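Right, quick one as the kettle's on and I've got till half seven before anyone wants feeding. Several of you asked about the small wooden cabinet I keep going on about, so this is the long version. It got longer than I meant. Sorry.

Background for anyone new. I've been trying to get the small stuff under control since June. Not the big stuff. The big stuff is fine, wardrobes, beds, all that, it sits where you put it. It's the batteries and the tape and the keys to things we no longer own. Stamps. The little packets of screws that come with every single thing you buy. All of it used to live in what we called the Bowl, and the Bowl was full, and then there was a second bowl.

So, a cabinet. One drawer. That was the whole idea. If it doesn't fit in the one drawer it doesn't get to stay on the desk.

I looked at a lot of them. The Plemeck one was lovely in the shop but had four drawers, and four drawers is four bowls. Jillo do a tin one which rattled when I so much as looked at it. Heather Hoani at work swears by a shoebox and she may well be right, her desk is spotless, but I wanted something I'd like looking at. In the end it was plain pale wood, oak grain, nothing painted on it, 52 pounds from Tamihana on the corner where they let you pull things open and shut for as long as you want. I was in there ages.
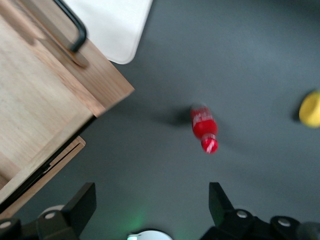
What I wanted most was a proper handle. I can't be doing with those cut-out finger holes, or the push-to-open kind that open when you lean on them and never when you push. I'd said to Hamish it had to be something you could get hold of with cold hands or with a mug in the other one. The black metal bar on this is exactly that, bent round at the corner and matte, so no shiny fingerprints, which on our old bathroom cupboard drove me up the wall. It also looks good against the honey colour of the wood. Chrome would've been wrong. Brass, maybe, but everyone's got brass now.

Anyway. The rules. I wrote these on the back of an envelope and have mostly stuck to them.

Nothing goes in the drawer without a reason to be near the desk. So batteries yes, candles no. Candles live in the kitchen with the matches, where you'd look for them in a power cut.

One of each. One tape, one pair of scissors, one glue. The spares go in the hall cupboard in a bag marked SPARES and I am not allowed to open the bag until the first one's finished. I had, and I did count these becuase I was cross, 7 rolls of sticky tape. All started. All with the end lost.

Nothing in a packet. Take it out of the packet. Packets are how you end up with a drawer that's mostly cardboard. The exception is plasters.

Paper doesn't go in at all. This is the one that Hamish fought me on. He likes a receipt. He'll keep a receipt for a sandwich. We've settled on a clip on the side of the bookcase for receipts and when the clip won't hold any more he has to sit down and go through it, and that's between him and the clip.

Ok, first sort. I did it on a Tuesday evening, which was daft, because I was tired and everything looked either precious or like rubbish. Do it in the morning. I tipped both bowls out on a sheet and put things in heaps, and the heaps kept merging. Found a watch strap. Found the bleed key for the radiators, which we'd bought again twice. Found a library card from a library that has since shut -- kept that, obviously, in the memory box, not the drawer. See, rules.

I had nearly 700 paperclips. I know how that sounds. Paora Ellery gave us a big tub when his office closed and I never had the heart to say we didn't need them. They've gone to the school now, bar a pinch.

Then the drawer itself. I'd read all the stuff about dividers and got very keen and bought a set, the Davar ones, and they're going back. Too tall. You'd shut the drawer and they'd catch, and then you'd have to poke about with a ruler. What I've done instead is small lids. Jam jar lids, the lid off a tin of mints, that sort of thing, just sat in the bottom. Clips in one, drawing pins in another, batteries lying down together. If I go off the layout I can move it all in a minute. Costs nothing.

A couple of people said to line the drawer with felt or wallpaper. I thought about it. But I like the bare wood and a liner is one more thing to get crumbs under. (How are there crumbs. It's a drawer of tape. There are always crumbs.)

The other half of the system is the tray, and I'd say this matters as much as the cabinet does. Things come into the house in pockets. They have to land somewhere. If you try to make yourself put each one in its proper place the second you walk in, you'll do it for three days and then you'll get a bowl. So there's a shallow tray, and anything can go in the tray, no rules, and the tray gets emptied into the drawer or the bin on a Sunday or whenever I can't see the bottom of it.

I tried it in a few spots. On the shelf by the door it just became a shelf full of stuff with a tray under it. On the windowsill it got in the way of the blind. It works best right up close to the drawer, low and flat, so that when the drawer's open you can go straight from one to the other without walking about. Walking about is where it goes wrong for me. I pick up a rubber band, I go to put it away, I see the washing, and that's the rubber band gone for a month.
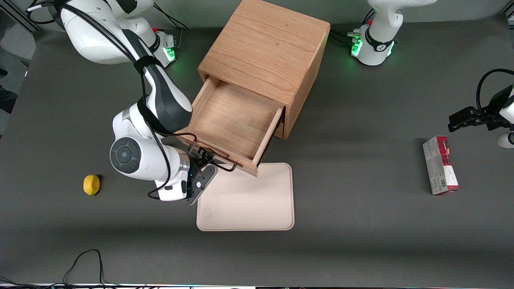

And it has to have a rim, but only a small one. Deep trays are bowls with corners. You want to be able to slide a coin up and out of it with one finger. Rounded corners are better than square for this, and easier to wipe as well, square ones collect that grey fluff.

Also get the drawer right out when you're emptying the tray. I mean pulled well open so you can see to the back. I used to open it a hand's width and post things in like letters, and of course everything ended up in a drift at the front and then the front jammed. Open it up, look in, put the thing in its lid.

What doesn't work yet, to be fair about it. Chargers. I've no answer for chargers. They're too big for the drawer once you count the cable, and they're needed all over the house, and the tray fills up with them by about Thursday -- no, I said I wouldn't moan about chargers again, last time I got 78 comments and half of them were arguing about cable ties. Leave it. If you've got a good way of doing it that isn't cable ties, do say.

Pens also. Pens are too long for some of the lids so they lie about down one side and roll when you open it. I might do a pen pot. Ashton Prendergast left a comment on the last post saying pens should be in a mug like normal people and I've got no comeback to that really.

And the top of it. The flat top of a small cabinet is a terrible temptation. It's just the right height for a cup of tea or a pile of post, and within a day of getting it home there was a plant, a phone and half a biscuit on there. I've now said nothing on top, ever. It's holding so far. I do keep wiping it with a dry cloth when I pass, partly to look busy.

On looking after the wood, since Valdis Šimkus emailed to ask. I don't oil it. I was told in the shop that it didn't need it and I'm happy to beleive them. Dry cloth, a barely damp one if there's been jam. Keep it out of direct sun if it's somewhere the sun gets to, pale wood goes yellow and you'll get a mark where the tray's been. My mum's sideboard has a perfect ghost of a fruit dish on it from years back. Bit of candle wax along the runners if the drawer gets stiff. Rub it on, open and shut a few times, wipe off whatever's squeezed out. I've used that on every drawer I've ever owned.

Next is the cupboard under the sink, which I've been putting off, there's a carrier bag at the back that I think has other carrier bags in it. I'll do a before and after if the before isn't too shameful. Kettle's boiled and gone cold again, got to go, someone's shouting about socks.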